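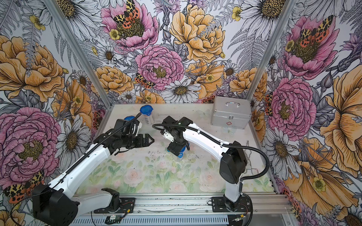 Trenbridge kit on the rail. Right arm holding the blue-banded container, left gripper open between the arms.

2023-12-30

Trial of the Trenbridge two-arm kit, continued. The loan runs out soon and purchasing want a yes or no, so most of today went on the things I had been putting off: cable routing, the handover routine, and reading the service terms properly.

State of the cell this morning. Both arms on the shared aluminium rail, mounting plates as left in November. Checked the plate bolts before powering up. Right plate fine. Left plate took a bit of a turn on the outer bolt, so I marked it with paint pen and will look again after the next long run. The manual gives a torque for the bolts into the base but not for the plate to the rail. Have asked Trenbridge for the figure.

Start-up. Controller found the right arm straight away. The left arm needed 2 attempts before it reported home. Same as before Christmas. The log only says "axis not ready" and does not name the axis. I can live with a second attempt on a bench but it would be no good for anyone who wanted to leave the thing to start itself. Put it on the fault list for the supplier.

Task for the day was container handling with the clear plastic ones. Pick with the right arm, lift, tilt, bring to the middle, left gripper comes in from the side and takes it. The Lesalgate teaching software has this as a ready-made "handover" block, and it is one of the reasons we looked at this kit in the first place. You set the meeting point and the closing order and it works out the rest.

What I found:

Default meeting point is too far forward for us. The right arm gets there comfortably but its cable swings wide past the shoulder, and I don't like how much loose length there is when the wrist turns down. Moved the meeting point back towards the middle of the table. Better. The cable still makes a big loop but it stopped rubbing on the link.

Closing order matters more than the guide suggests. With the release set to follow on a timer, the container slipped down in the left jaws. With the release set to wait for the left gripper's force reading it held. Use the force setting and ignore the timer.

The jaws are parallel and flat, and the container walls are smooth. Gripping on the plain wall needed more force than I wanted to put on thin plastic. Sarnitz sell a softer finger pad that is listed as a fit for this gripper. Not included in the loan. Price is reasonable and I would budget for 2 sets from the start.

Ran the handover in short batches for the rest of the morning, changing one thing at a time. Last batch was 5 in a row with no help from me, at reduced speed. At full speed the left arm overshoots slightly on arrival and nudges the container before the jaws close. The Lesalgate people say this is a tuning matter and comes under their set-up visit. Their set-up visit is extra. See below.

Cables. Still my main complaint about the hardware. The corrugated sleeve is tough and has taken no harm, but there is one clip too few between wrist and elbow, and on the left arm it arcs up over the wrist and would catch on anything tall placed behind it. I would print a clip for each arm. Michalík, who do the printed parts for the kit, offer the drawings for the existing brackets on request, so that should be an easy start. Requested them. Also asked whether the small board on the front of the rail can be had with a cover, as it is right where a sleeve or a screwdriver goes when you lean over to reach the left base.

Software. Lesalgate is pleasant to use day to day. Saving poses is quick, naming them is quick, undo works. Things I would want changed: it forgets the speed limit when you reload a project, which I consider a proper fault and have reported as one. Exported logs have no units in the headings. The help pages describe an older menu layout.

Service terms. Read both versions. The basic one covers parts, not labour, and we would post the arm back. The fuller one includes a remote session when something stops and a swap unit while ours is away. It does not include the set-up visit, whatever the leaflet implies. Last time the left arm was off, in November, we lost almost 2 weeks waiting on a replacement part, so the swap unit is worth having. The set-up visit I am less sure about. If the overshoot can be tuned from the bench we could do it ourselves given the instructions. Asked for the instructions.

Noise and heat: nothing to report. Shoulder housings warm to the hand by lunch, same on both arms.

Where I am with it. Mechanically good enough for our kind of bench work. Good value as a pair on one rail, less so if you only need one arm. I would take it with the fuller service and the Sarnitz pads, provided the start-up fault on the left arm is fixed or at least explained first. If Trenbridge won't commit to that in writing then extend the loan and decide later.

To do
- plate torque figure from Trenbridge
- left arm homing log, send complete file this time
- Michalík bracket drawings, then draw the extra clip
- quote for pads, check delivery
- repeat handover at full speed with a lower approach acceleration
- wipe the tabletop down, there are specks all over the middle of it
- re-check paint mark on left plate

Left the arms parked and powered off, project saved as handover_back. Speed limit has to be set again by hand after loading.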